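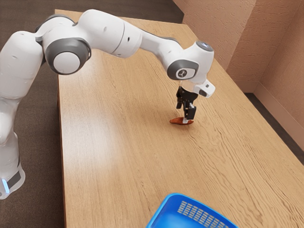
Posted by Tarmont Timetable Collection, project office | 2021-02-01 | Filed under: Reports to the Brosel Fund

Second progress report: cataloguing and conserving the Arkow timetables

What we said we would do

The Brosel Fund will remember that our application promised to sort, clean, catalogue and make available the printed timetables of Arkow Motor Services, which ran buses badly and printed timetables beautifully until it stopped doing either. The first report covered the delivery of the boxes, the discovery that the boxes were damp, and the purchase of a dehumidifier. The second covers everything up to the end of January, and contains less about the dehumidifier, although it does come up.

Sorting

Sorting is finished. The collection came to us in 17 boxes labelled by route, and for the first fortnight we were very pleased with this. Then we opened the box marked "Route 4, Harbour" and found it full of staff canteen menus. The labels, as far as we can tell, describe what the boxes held before the timetables went into them. We have kept the labels, in a folder, as evidence.

The final total is 2,421 separate items, not including duplicates or the menus. Our application guessed a good deal lower, and the guess was made by lifting one box and multiplying. We will not be estimating anything by weight in future.

We had planned to arrange everything by route number. Arkow renumbered its routes whenever it got a new traffic manager, and the traffic managers did not last. The route that ended its days as the 9 had been the 4, the 12, the 4 again and, for one summer, the H. Anyone looking for the bus their grandmother took to work would have needed a conversion chart and a quiet afternoon. We have arranged everything by place served and by season, with the route numbers given as a note. It took longer. We think it was right, and if it was wrong we would rather not hear about it until the spring.

Cleaning and repair

Most of the paper was sound under the dirt. The summer issues are on a thin yellow stock which marks if you look at it sharply, and the winter ones are on something closer to card, presumably so that they would survive being left in a coat. Surface cleaning was done with soft brushes and sponges, and the results are pleasing in an undramatic way. Grey paper has become less grey.

Rusty staples were the main enemy. Every booklet had two and every pair had left its own brown stain. All have now been lifted out and the sections resewn with linen thread wherever the fold was strong enough. Where it was not, we sent the booklets to the Avotiņš bindery, who returned them in better order than Arkow ever issued them. The bindery also sent a short note asking whether we really wanted the coffee rings left in. We did. The rings are on the inspectors' own copies and are now described in the catalogue, one by one, which felt sillier at the time than it does on the page.

The folding wall sheets were a problem we did not see coming. They had been folded in eighths for decades and had no wish to be anything else. Humidifying and pressing them means tying up the only big table for days at a stretch, and the big table was also where we were sorting. For most of November the two jobs took turns, with a fair amount of carrying things up and down the stairs in between. The dehumidifier, meanwhile, was in the same room as the paper we were trying to make humid. We moved it when we noticed.

The catalogue

Each entry gives the places served, the season, the printer where known, the size, the condition and any handwriting. The handwriting turned out to be the best thing in the collection. We had allowed one line for it in the entry form and have had to make the box bigger twice.

Drivers wrote on these things constantly. They wrote shopping lists, football scores and opinions of other drivers. One winter booklet has "NEVER" written against a connection at Tarmont station that the printed page gives as guaranteed, in what seem to be three different hands over a number of years. Another has the whole Sunday service crossed through with the single word "hills". We have typed up all of it as written, apart from a handful of remarks about inspectors, which are recorded in the catalogue as "remark about inspector".

We should own up to one bad decision. For the first part of the work, entries recorded dates as printed, and Arkow printed things like "From Whitsun until further notice". Further notice sometimes took six years. We had to go back over the first 400 entries and work out real dates from the fares, the adverts and the names of shops. This cost us five weeks. The rest were done properly from the start, and we now have a list of when every draper in Tarmont opened, moved and shut, should the Fund ever want one.

Access

Our application described a reading room open two afternoons a week, with tea. The reading room has been shut for reasons that will be familiar to the Fund, and the tea has been drunk by us. In its place we have been answering enquiries by post and email, sending copies where the paper can stand it.

Enquiries fall into two sorts. The first come from family historians, who are patient and grateful and want to know how someone could have lived in one village and courted in another. Usually the answer is a late bus on Saturdays. The second come from people who know a great deal about buses. They are also grateful, and would like us to know that the vehicle on the cover of the spring booklet was withdrawn before the booklet came out. We have added this to the entry. We have added a lot of what they tell us, having checked it, and they have been right more often than the company was.

The small display for the library window did go up. It shows wall sheets (copies, before anyone worries) for the routes out to the coast, together with the best of the canteen menus. The library tells us people stop to read the menus.

Money

Spending is within the grant, though it has not stayed in the columns we drew for it. Travel and room hire are almost untouched. Repairs are over, thanks to the staples and the wall sheets. With the Fund's agreement in the autumn we moved £2,000 from public events to binding and boxes, and all of it has now been spent. The new boxes are acid-free, the right size, and labelled with what is in them.

We did not buy the plan chest. A second-hand one was offered and accepted and then found to be wider than our door, a thing both parties could have measured. The wall sheets are stored flat in folders on the lower shelves, which do the job perfectly well and required no one to take a window out. The money set aside for the chest is still there, and we would like to discuss using it for the work described below.

What has not gone well

The recorded memories have not happened. We meant to sit down with former Arkow staff and passengers and record them talking through the timetables. The people we most want to hear from are the ones who should least have been sitting in a small room with us. We tried it by telephone and got some lovely stories with a noise like frying over the top of them. We would rather wait and do it well, and we ask for the end date of this part of the grant to be moved to allow for that.

The printed guide is also behind. A draft exists. It has a very good chapter on fares and a chapter on the renumbering of routes that has so far defeated everyone who has tried to read it, including its author. A diagram may help. A first go at a diagram did not.

Next steps

Between now and the final report we intend to finish checking the catalogue entries against the items on the shelf, send the last of the torn booklets to Avotiņš, and put the full list online in a form that can be searched by village. The searching part matters most to our users and is the part we understand least, so we have left it more time than seems reasonable.

We would also like to look at the one remaining parcel. It was found behind the menus, it is tied with string, and someone at Arkow has written "Complaints" on it. Given the company's record with labels it may hold anything. If it does hold complaints, it will need its own place in the catalogue and, from the thickness of it, a box to itself.

Two things need a decision from the Fund: the later end date for the recorded memories, and the use of the plan chest money for the parcel and the printed guide. A full table of spending has gone to the grants office separately, along with the receipts, including the one for the dehumidifier, which was missing last time and had been used as a bookmark.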